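4 研究发现：果盘、客人与"不必客气"的分寸

4.1 从一只果盘说起

我们最初并没有打算写水果。这项研究原本关心的是合住与邻里关系，也就是几户人家共用厨房、走廊和院子时，彼此之间怎样慢慢摸索出一套不必明说的规矩。可是访谈做到一半，我和合作者 Oona Tikkanen 翻看各自的田野笔记，发现两个人都在不知不觉中记下了大量有关桌上那盘水果的话。受访者谈起租金和水电费时往往三言两语，谈起果盘却能说上很久，谁买的，谁先动手拿的，谁从来不拿，谁走的时候被硬塞了两只橘子在口袋里。既然大家这样愿意说，我们也就顺着听了下去，而且越听越觉得，这件看上去极小的家常事里头，装着不少值得细细讲一讲的东西。

本节依据的材料来自 Fodden 与 Walldale 两个居住区的 48 户家庭。Fodden 是一片老式的集合住宅，楼道窄，厨房大多朝北，几家人共用一个后院；Walldale 则建得晚一些，户型独立，但每一层留有一间公用的起居室，住户习惯在那里喝茶、收包裹、等孩子放学。两处相距不远，步行即可往来，不少人家在两边都有亲戚。我们在每户至少坐过一个下午，有时候是两个，碰上主人家留饭，也就老老实实留下来吃。访谈录音由第一作者整理，引文中的人名均以编号代替，只有 Mahfuz Nanayakkara 先生例外，他是当地的老住户，读过本节初稿以后坚持要署真名，还在页边添了好几处批注，其中有些我们原样采用了。

4.2 摆出来的与收起来的

先谈摆放。受访的家庭几乎都把水果分作两处，一处摆在外面，一处收在冰箱或者阳台的纸箱里。两处的水果并不一样，摆在外面的通常个头匀称、颜色鲜亮，收起来的则是已经有些软、有些磕碰，或者买多了一时吃不完的。一位住在 Fodden 二层的母亲讲得很坦白："外面那盘是给人看的，里面那箱才是我们自己吃的。孩子放学回来，我叫他去阳台拿，他偏要拿桌上的，我就说，那是客人的。"我们问她最近一次有客人来是什么时候，她想了想，笑起来，说是七月里的事了。

这样的回答我们听到过许多次，起初觉得有趣，后来慢慢体会到其中的郑重。桌上的水果首先是一种准备，是主人家对随时可能响起的敲门声所作的回应。它未必真的会被吃掉，有些人家的苹果一直摆到起皱才换下来，换下来以后煮成甜汤，由自家人喝掉，桌上再补一盘新的。如此循环往复，客人来与不来，盘子总是满的。Nanayakkara 先生在这一段旁边写道："我母亲在世时，宁可晚饭少一个菜，盘子里也不能空着。她说空盘子冷清。"我们认为"冷清"二字用得很准，后文还会再提到。

盘子本身也颇有讲究。在 Fodden，年长的住户偏爱带高足的玻璃盘，说是看着体面，也便于擦桌子；年轻一些的家庭则什么都用，有竹编的浅筐，有和面的盆，也有结婚时亲友送的整套瓷器里唯一没有打碎的那一只。Walldale 的公用起居室里另有一种情形，盘子是大家共有的，来历往往说不清楚。有一层楼的住户为一只搪瓷盘的归属谈论了很久，最后都同意它是前一任租客留下的，于是谁也不好意思把它带走，它便一直留在窗台上，反而成了那间屋子里资格最老的一位。

4.3 客人如何伸手

再谈伸手。主人把果盘往前推一推，说一句"吃啊，别客气"，客人多半会应一声，却并不马上去拿。这中间的停顿长短不一，我们在笔记里管它叫"让一让"。让一让的时候，主客双方都有事可做，主人可以去添水，可以挑一只最大的递过去；客人可以夸水果新鲜，可以问是在哪家铺子买的。在 Fodden，话题往往就此转到 Stanmont 街上的早市，哪一摊的橘子甜，哪一摊的老板爱多收零头，说着说着，客人的手也就自然而然地伸出去了。

客人选哪一种水果，同样有分寸可循。最受欢迎的是橘子、香蕉这一类，不必动刀，剥了就能吃，果皮也好收拾。需要削皮切块的，比如梨和甜瓜，客人很少主动去碰，总觉得那是在给主人添麻烦；倘若主人执意要切，客人便会跟进厨房，两个人站在水池边说话。有好几位受访者告诉我们，真正要紧的话往往是在那里说的。一位退休的裁缝回忆，她同隔壁邻居因为晾衣绳闹过别扭，后来邻居端着半只甜瓜过来，两个人在厨房里切瓜，谁也没有提晾衣绳，瓜切完了，事情也就过去了。

我们还留意到最后一只的问题。一盘水果吃到只剩一只的时候，它常常会在盘子里停留很久，客人不拿，主人也不拿，小孩子若是伸手，大人会轻轻咳一声。有 13 位受访者主动谈起了这件事，说法各不相同，有的讲是怕显得贪嘴，有的讲是怕主人难堪，还有一位老先生讲，留一只在那里，表示这家的东西是吃不完的。三种说法我们都照录下来，并不急于判断哪一种更有道理，因为同一个人在不同的桌子边上，也许会依着不同的说法行事。

4.4 带来的与带走的

登门带水果，在两个居住区都是极普通的礼节，可是带多少、带什么，大家心里各有一本账。带得太少，自己过意不去；带得太贵，又给人家添了回礼的负担。一位住在 Walldale 的年轻父亲讲，他刚搬来时不懂得这层意思，头一回去楼上拜访便提了一大箱进口的樱桃，结果楼上的老夫妇整整一个星期不得安宁，先后送下来腌菜、鸡蛋和一床小被子，直到觉得还清了才罢休。他说自己后来学乖了，只带一小袋橘子，"大家都轻松"。

客人告辞时，主人往往还要再塞一些回去。这一塞一推之间的动作，我们在楼道里见过不少，两个人站在门口，袋子在手里来回好几趟，嘴里的话反复就是那几句，声音却一次比一次高，旁人听了恐怕要以为是在争吵。Tikkanen 在北方长大，她在笔记里写，头几次见到时着实有些紧张，不知道该不该上前劝解，后来自己也被塞过，推让了一番，才明白其中的热闹本身就是送别的一部分。她还记下了自己推让的次数，我们读到时都笑了，不过既然本节并不以此为题，这里就不再引述。

两处的差别也正是在这里显得分明。Fodden 的推让大多发生在门口，时间长，声音大，左右邻居都听得见，也等于向左右邻居通报了一声谁来过。Walldale 的住户则更习惯悄悄地放，把水果挂在门把手上，或者搁在公用起居室的桌上，附一张字条，写明请随意取用。字条有时候署名，有时候不署。受访者普遍觉得，不署名的那种更叫人惦记，因为不知道该谢谁，只好见了谁都和气一些。

4.5 公用的桌子

公用起居室里的那盘水果，和家里的又不一样，值得单独说一说。它没有固定的主人，因此也就没有人来说那句"吃啊，别客气"，要不要拿，全凭自己拿主意。Walldale 有 5 个楼层长期保持着这样一盘水果，维持的办法各有不同。有的楼层轮流添补，把次序写在冰箱门上；有的楼层设了一只铁罐，谁路过就投一点零钱，由腿脚方便的人去早市代买；还有的楼层什么规矩也没有，盘子空了几天，总会有人看不过去，悄悄添上。我们问过第三种楼层的住户，最常添的是谁，得到的答案几乎人人不同，每个人都以为是别人。

铁罐的那一层后来遇到过一点小波折。罐子里的钱攒到了 3,000，已经远远超过买水果的需要，住户们为这笔钱该怎么用商量了好几个晚上。有人提议换一张大些的桌子，有人提议请大家吃顿饭，也有人觉得干脆把罐子撤掉，免得生分。最后桌子没有换，饭倒是吃了，罐子也还留着，只是口子上贴了一条胶布，写着"暂时够了"。我们最后一次去时，胶布的一角已经翘起来，里面又有了几枚硬币。

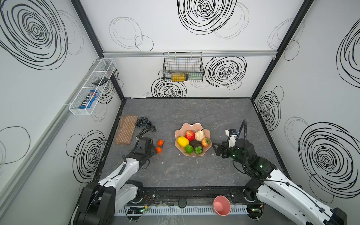
与家中的果盘相比，公用桌上的水果还有一层用处，就是给人一个停下来的由头。不少独居的住户说，他们并不特别想吃什么，只是路过时看一眼盘子，挑一挑，拣一拣，若是正好有人坐在那里，便可以顺势坐下来讲几句话。倘若桌上什么都没有，空着手坐下去，倒像是专门来找人聊天的，反而叫人难为情。Nanayakkara 先生批注说，他妻子过世以后的那个冬天，他每天傍晚都要去楼下拿一只橘子，拿回家里摆着，第二天再带下来放回去。"我其实不大爱吃酸的，"他写道，"可是总要有一件事情可以下楼去做。"

这段批注我们反复读过，也犹豫过是否应当放进论文里。征得他本人同意之后，我们决定全文保留，因为它比我们任何一段分析都更清楚地说明了前面提到的"冷清"是什么意思。满着的盘子所抵挡的，恐怕正是这种东西。一个人家里的盘子满着，说明这里还等着人来；一层楼的盘子满着，说明总有人从这里经过，并且愿意替后面经过的人想一想。

4.6 关于不便与例外

当然，事情也不总是这样温厚。有的住户对公用果盘颇有微词，觉得招小虫，觉得果皮没有人收，觉得某几家人只拿不添。一位在 Mockus 面包房上夜班的受访者说，他每天清早回来，盘子里剩下的总是最不好的那几个，久而久之便不再去看了。他说这话时语气平和，并没有责怪谁的意思，只是补了一句："作息不一样的人，吃不到同一盘水果。"这提醒我们，看似敞开的桌子也有它的时辰，白天在家的人更容易成为其中的一员，而上夜班的、长期出差的、身体不便下楼的，往往在不经意之间被留在了外面。

后来他那一层的邻居听说了这件事（我们没有转述，是他自己在楼梯上讲的），便在起居室的柜子里另留了一只带盖的小碗，每晚往里放一两样，碗盖上写着他的门牌号。他起初很不自在，隔了些日子，开始在清早往同一只碗里放刚出炉的小面包。我们离开 Walldale 时，这种往来还在继续，双方当面讲过的话仍然不多。

另有少数家庭完全不摆水果。理由也各有各的实在，有的是家里有人血糖偏高，摆出来等于存心为难；有的是厨房太小，桌面要留给孩子写作业；还有一户讲得干脆，说水果贵，买了就吃，没有摆着看的道理。这几户人家待客并不冷淡，端上来的或是炒花生，或是一壶很浓的茶。有一位主妇给我们倒茶时还特意说明，她家的茶壶也是从来不空的。由此看来，水果并非不可替代，重要的是手边总要有一样随时能递出去的东西。至于这样东西究竟可以是什么，它的范围有多宽，在收入更不宽裕的人家里又会怎样变化，现有的材料还不足以回答，我们打算在下一阶段的访谈中专门去问。

4.7 一点方法上的交代

最后需要说明，研究者自己也坐在这些桌子旁边。我们进门时带了水果，出门时也被塞了水果，推让过，也停顿过，吃过别人切好的甜瓜，自然很难说自己是在一旁静静地看。初稿曾在邻里中间传阅，有几位受访者读后指出，我们去的那天，盘子里的水果比平日要好得多。这一点我们完全相信，也心怀感激。读者在看待上文关于摆放的叙述时，不妨把它当作人家为迎接客人而准备的样子，至于平常日子里的盘子，我们主要是从谈话中得知的。第 5 节将转向共用厨房中的调料与锅具，那里的推让要少得多，争执则多一些。

通讯作者联系方式见首页 | © 作者保留所有权利 | 返回顶部
本网站使用 Cookie 以改善您的阅读体验。继续浏览即表示您同意我们的 Cookie 政策。 接受 | 管理设置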